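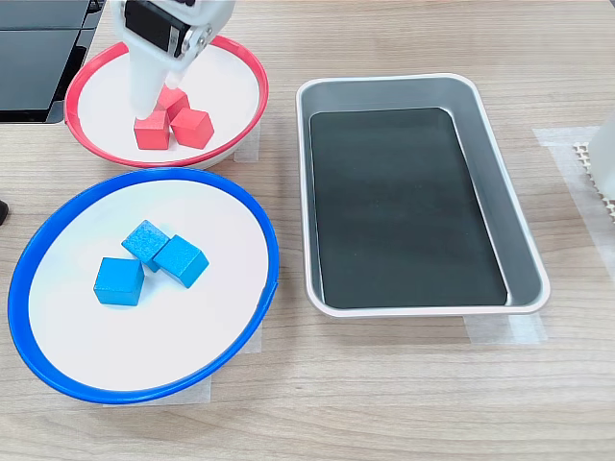

Item 2: red-rimmed bowl and blue-rimmed dish with wooden cubes of matching color.

Jellirum Sorting Sets: Product Review Meeting
Tuesday, September 1, 2026
Present: Maximiliano Barrios (chair), Inmaculada Robles (minutes), two from Stirham packing

1. Minutes of the July meeting
Approved with one correction. The carton count for the Belay order should read 783.

2. Color sorting set
Three red cubes go with the red-rimmed bowl and three blue cubes with the blue-rimmed dish. M. Barrios asked whether the two containers should be the same size. The blue-rimmed dish is the larger and flatter of the two. I. Robles reported that buyers have not raised it. Agreed to keep both shapes for the current run and list them separately on the parts sheet, as "bowl, red rim" and "dish, blue rim."

Cube finish: the red is matte with a slight texture. Musier has offered a smoother coat at no change in price. Packing prefers the present finish for grip. No change.

3. Stock
Complete sets on hand: 955. Loose cubes, all colors: 1651. Loose cubes are to be bagged by color before they go back on the shelf. Mixed bags were found in two bins in July.

4. Packing
Bowls and dishes have been nested with the cubes inside, and rims have arrived scuffed. Stirham will trial a paper sleeve between the pieces, with cubes in a separate bag.
Action: Stirham packing, report at next meeting.

5. Instruction card
Draft wording "Put each cube with its color" accepted. The second line, on counting, was struck.
Action: I. Robles to send the revised card to the printer.

6. Other business
Shelf labels in the sample room are out of date. M. Barrios to replace.

Meeting closed at 11:40. Next date to be set by email.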